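Flosow Hand-Held Grippers: Fault FAQ

Which units are affected by the jaw lag fault?
Grippers running Truvent firmware 4, left and right hand. Earlier firmware does not show the fault.

What happens when it occurs?
The recorded jaw width falls behind the real jaw width. In our tests the delay reached 119 ms. Nothing looks wrong to the operator, and the error appears only when the recording is replayed on an arm, which then closes too late and knocks the object away.

How was it found?
Rodrigo Cordero was replaying desk pickups on a Tronier arm one Saturday when it missed small objects it had handled under the previous firmware. Trinidad Barrios traced the misses to the width log.

Does the fault affect position tracking?
No. Cube pose is logged separately from jaw width. Check that both marker cubes are clean and firmly seated before the approach to the object. 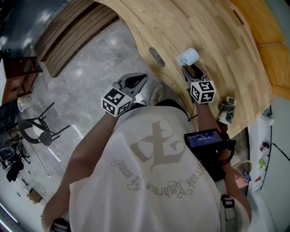
How do I correct recordings I already have?
Run the offset tool on each session folder, then replay one recording at low speed with the arm area clear. Sessions with dropped width samples cannot be corrected and should be recorded again.

Can I go back to the old firmware?
Yes. Power off both grippers, load the old version on each, and recalibrate. Do not mix versions in a pair.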